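6. Running the Kitchen Demonstration for Visitors

6.1 Scope

Section 6 covers the counter-clearing demonstration as given to visiting groups, including the open day in May. It assumes the arm has been mounted and calibrated (Section 3) and that the operator has completed the supervised hours listed in Section 2. Dukau service staff do not need to be present.

The demonstration lasts 32 minutes with questions. Do not schedule two groups back to back. The Udberg controller needs a full log write between runs, and the counter has to be reset by hand.

6.2 Roles

Two people are required.

Operator. Stays at the console for the whole run with one hand free for the stop button. The operator does not answer questions while the arm is moving.

Host. Stands with the visitors, gives the talk and keeps everyone behind the floor line. The host carries the second stop pendant.

For the open day the operator is Bereket Moges and the host is Violeta Jara. If either is absent, cancel the live run and show the recorded log from the Greco viewer instead (see 6.8).

6.3 Before visitors arrive

1. Switch on the controller and wait for the steady green lamp. Cold start takes up to 5 minutes.

2. Check that the software build on the status page matches the build printed on the sheet inside the console door. If it does not match, stop and call the lab office.

3. Unplug every countertop appliance. The coffee maker stays on the counter as an obstacle, with its carafe empty and seated on the base.

4. Close all upper cabinet doors and all drawers. The planner treats the cabinet fronts as a flat plane, and an open door is outside the collision model.

5. Dry the sink and the counter. Standing water gives false depth readings.

6. Inspect the gripper fingers for cracks and residue. Wipe them with a damp cloth, no solvent.

7. Follow the black cable along the arm by eye, from the upper section down to the gripper. It should hang in a loose loop. Rotate the wrist by hand to both ends of its travel and confirm that the loop does not pull tight or catch.

CAUTION: Rotate the wrist by hand only with the brakes released from the console. Forcing a braked joint damages the gearbox and voids the service agreement.

6.4 Setting out the objects

Use light, ordinary kitchen items. The standard set is a chip bag, a soda can, a plastic cup and a plastic bowl. Cans and cups must be empty. Place the items between the coffee maker and the sink, with gaps wide enough for one gripper finger.
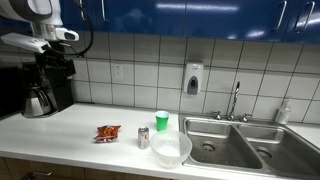 Placement does not need to be exact. The perception step runs again before each grasp, and small changes between groups make a better demonstration than a fixed layout. Crush the bag slightly before setting it down. A smooth bag reflects the ceiling lights and may be detected as two objects.

Glass, ceramics and knives are not permitted during visitor runs. They may be used in closed sessions with the guard panel fitted.

NOTE: The spray bottle to the right of the sink is marked as fixed in the scene file. If it has been taken away for cleaning, put it back or load the scene file without it.

6.5 Starting the run

1. The host confirms aloud that all visitors are behind the line.

2. The operator selects VISITOR from the mode menu. This limits tool speed to 82 mm/s.

3. Press SCAN. The arm moves to its viewing pose and pauses. Detected items appear on the console with outlines.

4. Compare the outlines with the counter. If an item is missing, press SCAN again. After two failed scans, move the missing item a hand's width and repeat.

5. Press CONFIRM, then RUN.

6. Watch the first grasp closely. Most faults show up here.

The arm pauses for 3000 ms after each release. The pause is intentional — it gives the host time to speak, and it should not be shortened for visitor runs.

CAUTION: Do not reach over the counter during the pause. The arm is powered and will move again without a signal tone.

6.6 What the host should tell visitors

Keep the talk short before the run and longer after it. Cover at least these points:

The arm chooses the order of objects itself, based on which grasp scores highest.
A dropped object is a normal result. The arm will rescan and try again once.
The sink area is slower because polished metal is difficult for the depth sensor.
Recorded runs are stored under the Zarircombe project and contain no images of visitors.

Avoid promising that any particular object will be picked up.

6.7 Faults during a run

Arm stops, amber lamp. Force limit reached. The operator presses HOLD, checks for contact, then presses RETRACT. Restart from step 3 of 6.5.

Arm stops, red lamp. Protective stop. End the demonstration and move the group away before resetting.

Bag slips from the fingers repeatedly. Replace the bag, or remove it from the set. Do not raise the grip force in VISITOR mode.

Gripper touches the coffee maker. Press stop. Check that the appliance has not been shifted from its place, then rescan.

6.8 Recorded run

1. Open the Greco viewer on the wall display.
2. Load the most recent log marked GOOD.
3. Set playback to half speed.

Leave the arm in its parked pose with the brakes on for the whole playback.

6.9 After the last group

Park the arm, switch the controller to standby and export the logs. Fill in the fault sheet even if there were no faults. Sheets from the open day go to the lab office by Friday.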